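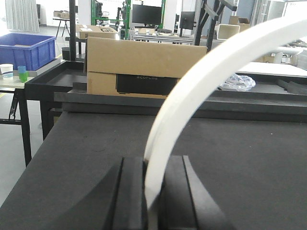
Fig. 4. White strip, curved, over a dark gray surface.

4. Setting Up a Two-Leg Tie

Prondanlow Match Desk handles league games without much help from you. Knockout ties played over two legs need a little more care, mostly on account of the people who wrote the rules for them. Set aside a quiet half hour before the first leg and have your competition's rulebook open. The paper one is fine.

4.1 Before you start

You need organizer rights on the competition. Scorekeepers can enter goals and cards but can't create a tie, a restriction we added in May after a busy weekend in the Cladow Cup.

Both clubs must already be on your team list. If a club appears twice under slightly different spellings, merge the two entries first (see 2.6). Match Desk will happily let Flemis play Flemis.

4.2 Creating the tie

1. Open Competitions, choose the cup, and select Add Tie.
2. Pick the team that is home in the first leg. The order matters here, and swapping it later clears both kickoff times.
3. Pick the opponent. The second leg is filled in with the venues reversed.
4. Enter a kickoff time for each leg. If the second leg has no time yet, leave it blank. Do not type midnight as a placeholder – fans get an alert, and some of them will go.
5. Under Deciding the Tie, choose Aggregate Only or Aggregate with Away Goals.
6. Under If Still Level, choose Extra Time, Straight to Penalties, or Replay.
7. Select Save Tie. A tie number appears at the top of the page, such as 2802. Write it on the referee's sheet.

Note: Away goals are off by default. If your league still uses them, you also have to say whether they count in extra time. Match Desk has no opinion on this. Your members will.

4.3 Entering the first leg

1. Open the tie and select Leg 1.
2. Add each goal with the scorer and the minute. Own goals go under the player who scored them, then tick Own Goal. The goal is credited to the other side and the player is spared nothing.
3. Add cards and substitutions.
4. When the referee has signed, select Close Leg.

Closing a leg locks the score and carries bookings over to the second leg. Players who are suspended show in gray on the team sheet and can't be picked.

CAUTION: Close Leg is not the same as Close Tie. Close Tie ends the whole thing and sends the leading team into the next round. Nadhirah Harahap, who runs support, can reverse this, but she will want the request in writing from both clubs, including the one that was pleased about it.

4.4 Entering the second leg

Enter goals as before. The aggregate score updates beside the match score, with the first-leg home team always listed first. This confuses people watching the second leg, where that team is the visitor. To show the current home team first instead, go to Display and select Flip Aggregate.

If the tie is level after 90 minutes, Match Desk opens the next stage you chose in 4.2. For penalties:

1. Select which team kicks first.
2. Tap Scored or Missed for each kick. A save counts as Missed, whatever the goalkeeper says.
3. Stop when the screen says Decided. Shootout goals are not added to the aggregate or to anyone's season total.

4.5 Abandoned matches

Select Abandon Leg and enter the minute play stopped. The score is held for 36 hours while you decide whether to resume, replay, or award the match. After that the leg is marked Unresolved and a red banner appears on the public page, which tends to speed up the discussion.

A resumed match keeps its goals, cards, and lineups. A replay keeps only the cards.

4.6 Connecting a Tang scoreboard

1. Turn the board on and wait for the two dashes.
2. In Match Desk, open Display, then Boards, and select your board.
3. Stand within 40 feet of it for the first pairing.
4. Select Send Test Score. The board should read 8–8.

If the board shows a score from an earlier match, hold Reset until the dashes come back, then repeat steps 2 to 4. Do this before the crowd arrives.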